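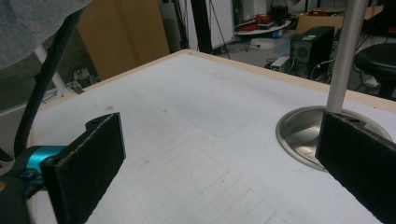

Wooden spoons go gray and fuzzy if you ignore them, and I ignored mine for years. My grandmother's cousin Vasanthi Majumder would have been horrified. She oiled hers every September and they felt like river stones! I've now settled into a routine of my own, and it starts with a clear surface, well away from the stove. White is great for this if you have it, because stray specks show up and you can wipe them away before the oil comes out. A faint grid of gray lines like this one won't bother you at all.

What you'll need: food-grade mineral oil, a bit of beeswax, fine sandpaper (220 and 400 grit), two old cotton cloths and a clean jar.

Start by washing everything in warm soapy water. No soaking! Rinse, towel off, and stand the spoons upright in a mug overnight. I tried to rush this part once with a hair dryer and ended up with a crack right down my favorite stirrer.

Next day, sand. Go with the grain, using the 220 first and then the 400, and spend extra time on the edge that scrapes the pan — that's where the fuzz lives.

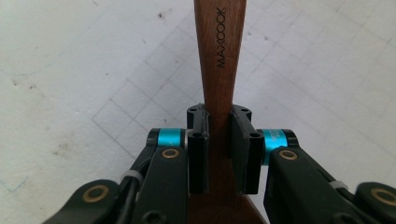 Go lightly over any printing on a handle if you'd like to keep it. I rubbed the name clean off one from a shop in Wodstead and I still miss it a little. Wipe off all the dust with a barely damp cloth and let the wood dry again.

For the spoon butter, melt 1 part beeswax into 4 parts oil, in the jar, set in a pan of barely simmering water. Stir with something you don't love (a chopstick is fine). Let it cool until it's soft like lip balm.

Rub it on with your fingers, bowl and handle both, and leave it for 3 hours or longer. Then buff with the dry cloth until nothing feels greasy. Thirsty old spoons may want a second coat.
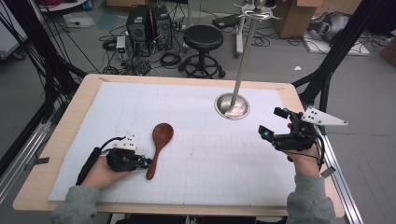 A wooden spoon on gridded paper.

Lay your used cloths flat outside to dry before you throw them out. The leftover butter keeps for months in a cupboard with the lid on, and it's lovely on cutting boards too — Farzana Ranasinghe uses hers on a rolling pin.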